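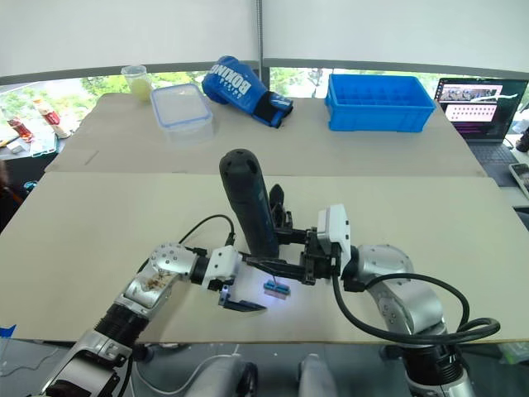

The long table with the cardboard on it. Bottle and small blue piece near the middle.

Cardboard as a cover for an electronics table, keep it or replace it?

Posted by Danica Michalík in Workshop and Bench

We have one long table with a big flat sheet of beige cardboard over it. It protects the top and it was free. The same table gets used for all kinds of small stuff, so there can be a bottle standing on it next to something tiny like the blue piece in the photo, which is the size of a clip.

I have two problems with it. The first is that small parts are hard to find. Anything brown or tan disappears on cardboard, and the light makes one very bright spot while the rest of the sheet looks dull by comparison. The second is static. I have read that plain cardboard is bad for bare circuit boards and I have also read that it is fine as long as you don't slide things on it. I can't tell which is right.

There is also a plain white tabletop in the same room. For bare boards I have started putting a small piece of cardboard on that and laying the board on top, so the pins don't scratch anything and I can move the board without touching it.
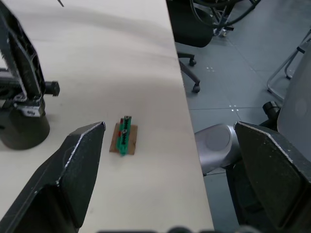 Green board on its small piece of cardboard, on the white table.

I like this better. The white top makes everything easy to see, and the small piece can be turned around when I want to look at the board from the other side. My worry is that the table edge is close and the floor is tile. A board that goes over the edge is going to land hard.

So, should I take the big sheet off the long table and use small pieces everywhere, or buy a proper mat? Budget is small. A shop near me carries a Steiner mat and a cheaper one from Prosach, and I don't know either of them.

Anežka Holub

Keep the big sheet for general work and get a mat for the boards. You don't need to cover the whole table with matting, only the part where bare boards go.

On static, both things you read are partly true. Ordinary cardboard isn't a great charger the way plastic film or foam is, but it isn't a protective surface either. It does nothing to drain a charge in a controlled way, and in dry winter air it gets worse. If the board is cheap and you handle it by the edges, you will probably never notice a problem. If it is something you can't easily replace, use a dissipative mat with a ground cord and wear a wrist strap. The mat without the cord is just a rubber sheet.

I haven't used the Prosach. Whichever you buy, check that the snap for the cord is included, and that the listing says dissipative. Some mats sold for soldering are only heat resistant.

Other things that would help:

Move the board work away from the edge. I keep everything at least 5 inches in.

Never power a board while it sits on a conductive surface. Black foam and the outside of some silver bags can short the pins. Plain dry cardboard is fine for that part.

For finding parts, put a sheet of white paper on the cardboard, or use a shallow tray. A second lamp from the other side will even out the bright spot.

Tobe_R

just use cardboard, been doing it 3 years, never killed a board. change it when it gets dirty

Furkach

Agree with Anežka about the mat. I would also tape the big sheet down at the corners if it isn't already, and brush it off before you lay anything small on it. Crumbs and solder bits sink into the surface and then stick to whatever you put down next.

I cut my small pieces with a lip folded up on 2 sides. It takes a minute and a round screw won't roll off.

Danica Michalík

Thanks. I'm going to order one mat with the cord for the white table and leave the big sheet where it is for now. The folded lip is a good idea, I'll cut a few like that tonight.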